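November, gone nine at night

Back late, feet killing me. Cable day again. Boglárka Dobos on the leader arm all morning, me after lunch, 30 goes each then swap. My wrists want to drift left on the way down, hers don't. Annoying.

Naidu wants up to 719 demos before the first training run. We'll see. Threw out 2 of mine for dithering - you stop to think and the arm learns to stop and think as well.

Trick is to grip higher, on the blue boot, and keep the plug hanging dead straight before going anywhere. Took me ages to get teh feel of it through the handles. No force feedback so its all eyes.
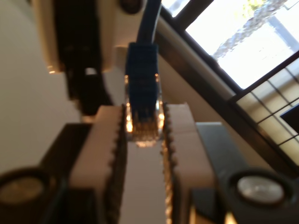
Tomorrow

Ring Forkach re spare fingers. Slower approach, try it with the blind down in the afternoon. Back up the morning's files BEFORE coffee. Buy milk.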